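Two films about waiting, and I only believed one

Gonçalo Abreu has been telling me for months that I have to see Tosel. He said it again when the film club at Trokbridge put it on a double bill with Gökçe, so in December I gave up and went.

Tosel runs 200 minutes. A ferry clerk waits for a letter, and we wait with her, mostly in one hallway. People call this kind of thing hypnotic. I checked the time 3 times before the letter came, and then she doesn't open it. Maybe that's profound. I suspect the director didn't know what it said either.

Gökçe was shorter and a lot meaner, and I liked it far more than I expected to. Two sisters argue over their father's orchard and neither one gets a big speech. The ending is rushed, though, and I don't buy the brother coming back.

The program notes called both films "essential." They always do. I've kept mine and will probably never read them again.

Some pictures, all with the wicker basket except the first:
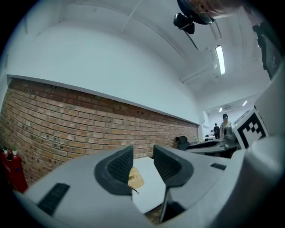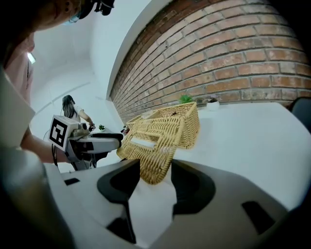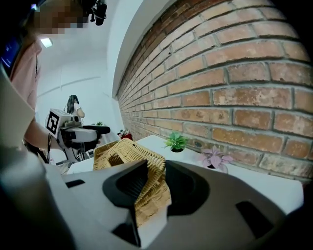
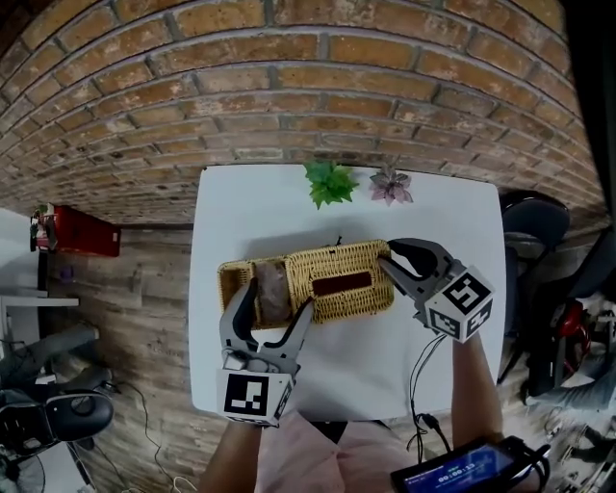 Next time

Aurora Guerreiro is picking, and she wants Droltia. I've seen the trailer. It has a lot of fog in it.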